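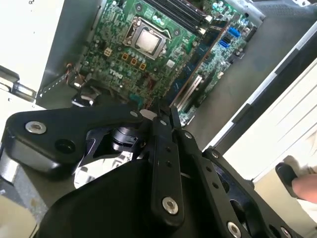

A reader wrote in after the last post to say I was mad to give up on sourdough after one bad month, and that a starter can sit in the back of the fridge for ages and still come round if you feed it twice a day and leave it alone in between. Fine. Fair. So I tried.

Quick update then, typing this before work.

Fed it Tumel rye, the dark one, because the shop was out of the white. 80 grams flour, 80 water, lid on crooked. Nothing for two days. Gray liquid on top, smelled like nail polish. Poured that off, fed again. Third morning – bubbles! Small ones but still.

By the fifth day it was doubling by lunch so I went for a loaf. Usual recipe, 20 grams of salt which is too much, I know, I like it. Left it overnight on the counter. Kitchen is freezing in January so it was barely up by 7 a.m. and I had to shove it in the oven with just the light on and go catch the bus. Came home, huge. Probably overproofed. Baked it anyway.

Results: flat-ish, good crust, crumb a bit gummy near the bottom. Tasted great with butter. Ate half of it standing up.

Things to change next time. Less water. Shape it tighter, I always rush that part. Also the Nasen pot is too wide for one loaf, the dough just spreads, so teh smaller one from my aunt if I can find the lid.

Somebody else asked wich flour for beginners. Plain white bread flour, whatever is cheap. Don't start with rye like me.

Starter is back in the fridge now. Second loaf this weekend if the oven behaves – it's been running hot again.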